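纸餐巾怎么叠、怎么收

栏目:厨房与餐桌 | 整理:Drimiline 编辑组

散装纸餐巾买回来,大多是压过的,边角不齐,直接放上桌容易散。花一点时间叠好再装盘,取用方便,也省纸。

先把桌面擦干。大理石纹的光面桌看着干净,水渍却不显眼,纸一沾就透。托盘也要擦,四个角最容易积灰。塑料浅盘就够用,边沿略高一点,纸不会滑出去。

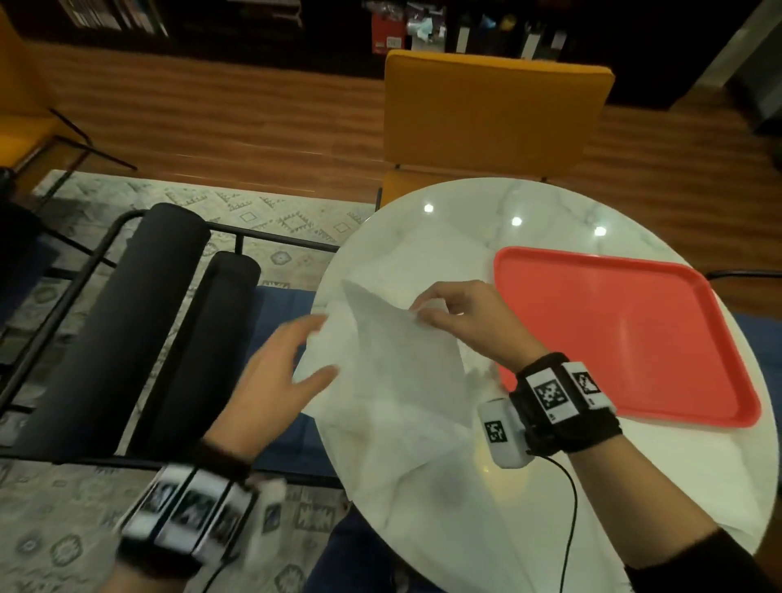 皱了的纸不必扔。拿住一条边提起来,轻轻抖开,放平后用手掌从中间往外抹。不要来回搓,薄纸一搓就起毛。抹不平的单独放一边,留着擦灶台或者垫锅底。

对折时先对角,再压折痕。两层纸的餐巾,如果上下层已经错开,先把边对齐再折。折痕用指腹压一遍即可,用指甲刮容易破。折好的都朝同一个方向放,开口对着自己,后面抽取时不会带出好几张。

一次不要拿太多出来。10 张一批比较顺手,叠完一批再取下一批。圆桌没有直边可以靠,纸堆大了容易滑到桌外。
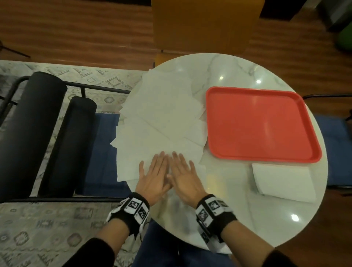
没叠的和叠好的分两边放,中间留出手的位置。叠好的一摞在桌上墩一下,让边对齐,再放进托盘。托盘不要装满,离盘沿留出 5 毫米,端着走的时候不容易掉。

有风扇或者开着窗,上面压一把勺子。

剩下的纸装回原来的袋子,挤出空气,袋口折两道夹好,放在离水槽远的柜子里。不要和洗衣粉、香料放在一起,纸很吸味。

读者 Mateja Begović 来信补充:布餐巾也可以照这个办法叠,但要先熨平,趁还有一点余温的时候折,折痕比较清楚。

下一篇:抽屉隔板的尺寸怎么量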